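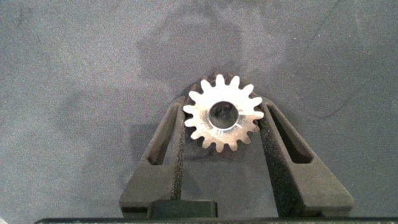 专栏 > 场边杂谈 > 足球

最后更新:2015年1月1日

我先说结论吧,省得有人看到一半才骂我:低级别联赛的杯赛,首回合次回合这种两场制,早就该砍掉了。一场定胜负,平了就直接点球,加时都别踢。

我知道这话在马里卡(Marikar)不受欢迎。十月份那场次回合之后,我在球场门口的面摊上跟人吵过一架,对方是个看了一辈子球的老先生,他说两场制才公平,一场球能有多少偶然,裁判一个哨子,门将滑一跤,整个赛季就没了。我当时嘴里塞着东西,没吵赢。回家想了好久,越想越觉得我是对的,所以有了这篇。

先讲讲那一轮到底怎么回事,没看的朋友估计也不少。马里卡对朱卡里(Jukari),首回合在客场,零比零。我坐了大半天的车去看的,那九十分钟里最激动人心的时刻是有只狗跑进了禁区。真的,全场鼓掌!两边教练心里都揣着同一个算盘:还有下一场呢,急什么。朱卡里在自己主场摆五个后卫,怕丢客场进球;马里卡觉得零比零带回家挺好,下半场一过六十分钟就开始在角旗区磨蹭。两队都满意,买票的人不满意。那天现场563个观众,这个数是赛后广播报出来的,我听着都替他们心疼,里头还有我一个。

然后是次回合。雷切尔那边的人总说我偏心,那我就尽量说公道点:次回合上半场确实好看。马里卡第十几分钟进了一个,朱卡里没过多久扳平,客场进球到手,马里卡一下子慌了,全线压上,场面开得很。可是你想想,这种开放是怎么来的?是因为没有下一场了。次回合好看,恰恰好看在它像一场定胜负的比赛。那我们为什么还要先交一场零比零的税?

(雷切尔就是 Rahel Fankhauser,在祖尔克布里奇(Zurkbridge)带女队的那位,经常看我专栏,也经常写信来骂。她的意见后面会讲。)

再说公平。老先生那套道理我完全理解,两场比赛,主客各一,强队更容易出线,统计上我猜也站得住。可是杯赛要那么公平干嘛呢?联赛才是讲公平的地方,从头踢到尾,谁强谁弱清清楚楚。杯赛的乐趣就在于曼比(Mamby)这种队,一群白天要上班的小伙子,抽签抽到一个大家伙,在自己那块坑坑洼洼的场地上,下着雨,把人家拖到第九十分钟。一场球,他们有机会。两场球,人家回到主场,草皮平整,灯光通亮,板凳上再坐几个拿全职工资的,三个四个就灌回来了。然后报纸上写一句“虽败犹荣”,完事。我要是曼比的队长,我宁可不要这四个字。

还有钱。支持两场制的人最喜欢讲钱,说多一个主场就多一份门票收入,小俱乐部靠这个活。听着很有道理对吧?我去年也信。后来我跟好几个俱乐部管事的聊过,发现这笔账没那么好算。多一个主场,同时也多一个客场啊!大巴要租,路太远还得住一晚,球员请假有的俱乐部还要补贴。有一家给我看过他们一次客场的单子,光大巴就是900,吃饭另算200,而那一轮他们自己主场的门票,扣掉裁判费和场地的钱,剩下来的都不够把司机的晚饭付了。当然我不敢说家家都这样,碰上大队来访,主场卖满,那确实是一笔横财。可大队来访,一场制照样能来呀,规定低级别的队坐主场就行了。钱一分不少,还省一趟路。

这条我觉得是整个改革里最要紧的:级别低的队自动主场。同级别的再抽签。很多地方的杯赛本来就这么办,一点都不新鲜,偏偏我们这个赛区死抱着老规矩,问起来就说“一直是这样”。一直是这样!我小时候守门员还能用手接回传球呢,那也一直是这样,改的时候多少人说足球要完了,结果呢,改完没几年谁还想回去?

好,讲讲反对意见,不然又要收信。

雅尼克·罗伊特(Jannik Reuter),跟我在同一个电台做过节目的,他的观点是球员需要比赛。低级别联赛赛季短,冬天又停那么久,多踢一场是一场,年轻球员尤其需要。这个我认一半。年轻人确实缺比赛,可是缺的是有内容的比赛,你让一个十八岁的边锋在客场首回合踢九十分钟边后卫,任务就是别过中线,他学到什么了?学到怎么把球踢出界。他要是真想让年轻人多踢,把第一轮的参赛名额放宽,多收几支队进来,多几场首轮,这才叫多踢。我在节目里跟他说过,他回我一句“你没带过队”。行吧,我是没带过。

Rahel 的意见就厉害一些。她说一场制最大的问题在赛程:两场制的日期早早就定死了,大家可以提前跟单位请假;一场制要是碰上场地积水延期,临时补赛,业余球员根本凑不齐人。她说她有一次补赛,出发前一晚还在打电话借门将。这封信我看了两遍,确实没想到这一层。我的回答是,那就在赛历上给每一轮留一个固定的备用日,两场制不是本来就占两个日子吗,把第二个日子空着当备用,不就行了?用不上大家休息,用上了也早知道。她还没回信。没回信我就当她同意了哈哈。

点球的事也得说。我主张平了直接点球,不踢加时,这条连支持我的朋友都有意见,说点球是赌博。我不这么看。你去看看马里卡平时训练,练点球的有几个人?练完正课大家都去收标志桶了,剩一两个小孩在那儿踢着玩。点球可以练,门将的扑救也可以练,不练的人输了就说是赌博,这有点耍赖。再说加时,低级别的球员体能就摆在那儿,到了一百分钟以后,你看到的多半是抽筋。我看过一场加时三十分钟里一次射正都没有,倒是有两个人被抬了下去,其中一个是边裁。裁判也是人,裁判也要上班的。

另外客场进球规则也可以顺便埋了。一场制没有客场进球这回事,天下太平。那次回合之后,我邻座的大哥还在那儿掰手指头,一比一,首回合零比零,那到底谁出线?我跟他解释了一遍,他又问,那要是二比二呢?还是朱卡里。那零比零呢?零比零踢加时。他看看我,说这谁定的。一个看球几十年的人,散场了还搞不清自己支持的队为什么被淘汰了,我觉得这规则多少有点问题。

我也不是说所有杯赛都得一刀切。决赛放在中立场地,这个没人吵。半决赛,如果两边真的都想要两场,赛区真的想卖转播(电台转播也是转播!),我可以让一步,半决赛留着两场制,毕竟走到那一步的队,已经打出来了,多一个晚上的热闹也好。但是前面几轮,求求了。参赛的一共24支队,头两轮光首回合就占掉那么多个周末的晚上,球迷看得累,球员踢得累,我写得也累。我那篇首回合的稿子,编辑让我写满一版,我有半版在写那只狗。

说到球迷,我再啰嗦几句。这几年去现场的人在变少,大家怪天气、怪电视、怪年轻人玩手机。这些都有份吧。可是你站在一个普通人的角度想想,一个下午,可以带孩子去看一场“今天一定有一个队要回家”的比赛,也可以带孩子去看一场“今天踢成什么样下回再说”的比赛,你选哪个?我带我外甥去过一次首回合,终场哨一响他问我,谁赢了?我说没人赢,还有一场。他说哦,那我们下次来看那一场就好了,今天为什么来。七岁。我到现在没想出怎么回答他。

赛区那边据说开春要讨论下赛季的章程,我听到的风声是有人会提,也有人已经准备好了要反对。我没有投票权,只有这一块豆腐干大的地方。如果你是俱乐部的人,正好看到这里,那就麻烦你开会的时候至少问一句:首回合,到底是踢给谁看的?祖尔克布里奇的人我知道是反对的,他们上次就是靠次回合翻的盘,换了我我也舍不得。曼比应该会赞成,马里卡嘛,马里卡看主席那天心情。

下一期本来想写冬歇期的热身赛,手上材料还不够,可能先写写人工草皮。有在那种场地上蹭破过膝盖的,欢迎来信。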